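Test operator, two-arm bench kit (part-time, fixed term)
Skanovmont - Vorkville workshop

Skanovmont builds and sells the Ostetti bench kit, a pair of robot arms with parallel grippers fitted to an aluminium extrusion frame. The kit is bought mostly by colleges and small packing firms. We are looking for one person to run acceptance tests on kits before they are shipped, starting in September.

The post is for 32 weeks. You will set out the test pieces, run the set tasks, record the outcome of each trial and report faults to the bench lead, Eero Hyvönen. A full test cycle is 725 trials per kit. Most tasks use ordinary metal cans, which are laid out in different parts of the table and have to be picked up and placed on the raised shelf.
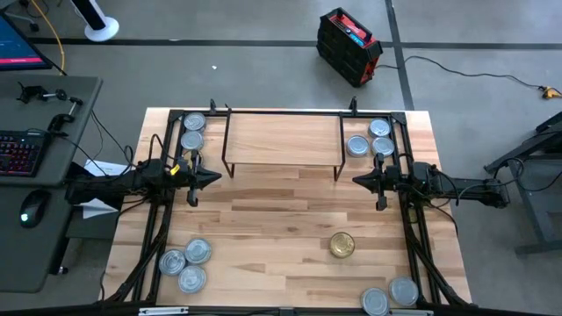
Page last changed: September, 4:10 pm

The two arms face each other across the table and share the space in the middle, so the operator must know which arm is meant to reach for which can. Layouts are given on a printed sheet. A layout with an odd-coloured can, such as a gold one among silver, is used for the colour selection task and must be set exactly as drawn.

What we need from you:
Steady, careful work over a four-hour shift
Clear written English - fault notes go straight to the repair bench
Basic computer skills, including entering results in a spreadsheet
Ability to stand for long periods and lift a boxed arm with a second person

Experience with robots is useful but not required. Training takes two weeks and is paid at the full rate. You will learn to use the Kneževič control program, stop the arms safely and replace worn fingertips. Programming is not part of the job.

Pay is $379 per shift, with a further $100 for each completed test cycle. Shifts start at 8 am or 1 pm. Parking is available behind the workshop.

To apply, send a résumé and a short letter to Eero Hyvönen at the Vorkville workshop, quoting "Ostetti test operator". State which shift you prefer. Applicants chosen for interview will be asked to complete a short trial at the bench.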